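Turkstead Home Sentry: a review after two months at the front door

I should say at the start that I never wanted a doorbell that knows people's faces. I am the sort who still puts tape over the laptop camera. But my brother-in-law, Tarek Sayegh, fitted one in March and would not stop going on about it, and when ours finally gave up in the rain I let myself be talked into the Turkstead (he came over with the drill and everything, bless him).

Setting it up took one cup of tea. You charge it, screw the bracket to the wall, and then the app asks whether you'd like faces matched on the unit itself or on the company's servers. I chose the unit, and I was pleased to see the choice put to me plainly on the second screen and not buried nine menus down, as it was on the Indell we had before. It holds 20 faces. We've used six of those, counting the lady who brings the eggs.
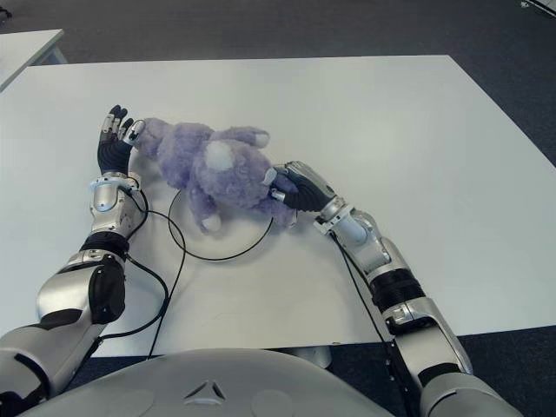
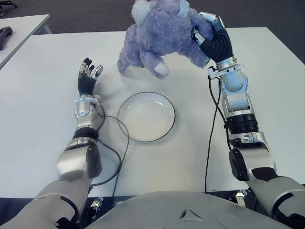
Now, how well does it recognise anybody? In daylight, very well! It picks my daughter out from the gate, hood up, chewing. After dark it's moodier. My neighbour Borghild Björklund has come round most evenings for years and it still calls her "Unfamiliar visitor" when the porch light is behind her, and she has taken to announcing herself by that name. Glasses don't bother it much, but a beanie pulled low does, and so does my husband's beard on the weeks he lets it go.

What I'd really like changed is the storage of strangers. Anyone who walks up the path gets a face record kept for 100 days unless you go in and turn it off, and the courier hasn't agreed to that, has he? I turned it off the first night. The switch is under Visitors, then History, and it's grey on grey, so bring your reading glasses. Deleting a single face works too, though it asks you twice.

The battery lasts me a bit over three weeks. The chime is a pleasant colour of sound, if that makes sense, softer than the Indell's, and you can hear it from the laundry with the dryer going.

I paid 735 dollars for the pair, front and back, which made me wince. Four stars from me. I'd knock another half off if they ever take away the option to keep it all on the unit, and I've written to tell them so.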